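Fixations et câblage — notes de cours, séance 9

Module « Installation de petits équipements », atelier Gondard
Support rédigé par Homa Salehi, relu par Till Reuter

1. Ce qu'on a vu la dernière fois

Les filetages métriques, le choix de la longueur sous tête, les couples de serrage. Le tableau des couples est dans le polycopié Heitmann, page 17. Il est à apporter en atelier, on s'en servira pour l'exercice 2.

2. Plaques et supports

Une plaque de montage remplit deux fonctions qu'il faut garder séparées sur le plan. Elle porte une pièce, et elle est elle-même portée par un plateau ou un bâti. Les vis qui tiennent la pièce sur la plaque et celles qui tiennent la plaque sur son support n'ont donc pas forcément la même tête ni le même diamètre.

Pour une bague métallique posée sur une plaque, on emploie volontiers des vis à tête fraisée et six pans creux. La tête se loge dans le fraisage et n'accroche ni la main ni un câble qui passe. Les trous de passage de la plaque, eux, se placent à l'extérieur de la bague, de façon à rester accessibles une fois la pièce en place. 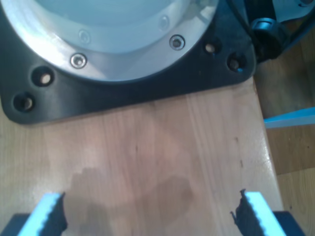

L'ordre de travail est toujours le même :

Présenter la plaque à blanc sur le plateau et vérifier qu'elle ne bascule pas.
Marquer les trous de passage au pointeau, plaque en place.
Percer le plateau avec une cale martyre dessous.
Engager toutes les vis à la main, deux ou trois filets.
Serrer en croix, en deux passes.

Sur un plateau en bois, le serrage se fait au toucher. Le bois s'écrase sous la tête bien avant que la clé dynamométrique ne déclenche. Si la charge est importante, prévoir une rondelle large ou un insert taraudé. Arūnas Kütt conseille de resserrer une fois après quelques jours, et nous suivons cette règle dans l'atelier.

Erreur fréquente dans les comptes rendus : confondre l'angle de fraisage de la vis (90° en métrique) avec celui du foret. Une tête qui dépasse ou qui touche seulement par son bord est à reprendre.

3. Le bâti ouvert

Le bâti 19 pouces se compose de montants perforés, repérés par des numéros imprimés. Une unité (1U) vaut 44,45 mm et correspond à trois trous. On lit la position sur les deux montants avant de visser — un décalage d'un seul trou suffit à mettre l'appareil de travers et à forcer sur les oreilles.

La profondeur utile retenue pour l'exercice est de 380 mm. Elle comprend le rayon de courbure des câbles, que l'on oublie souvent dans le calcul.

Le commutateur se monte en premier, en partie haute. Les ports restent face à l'opérateur et les cordons descendent le long des montants.
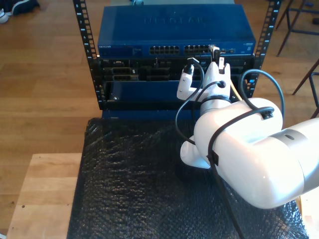
Fig. 2 — Commutateur NETGEAR monté en haut du bâti ouvert, ports en façade.

4. Raccordement des cordons RJ45

Tenir le connecteur par le corps, jamais par le câble. Le présenter dans l'axe du port, languette orientée selon la rangée : sur un bloc à deux rangées, elle peut être inversée d'une rangée à l'autre. Pousser jusqu'au déclic, puis tirer légèrement pour contrôler.

Étiqueter les deux extrémités avant le branchement. Les colliers se posent à la fin, sans écraser la gaine ; un cordon doit encore pouvoir coulisser dans son collier.

5. Exercices

Exercice 1. Dessiner à l'échelle 1 la plaque du dossier Tremero, avec les trous de passage et les fraisages. Coter depuis un seul bord.

Exercice 2. Choisir la visserie pour un plateau en bois de 17 mm et justifier la longueur.

Exercice 3. Établir le plan de brassage du bâti.

Les comptes rendus sont à remettre à Rüdiger Ackermann avant la fin de novembre.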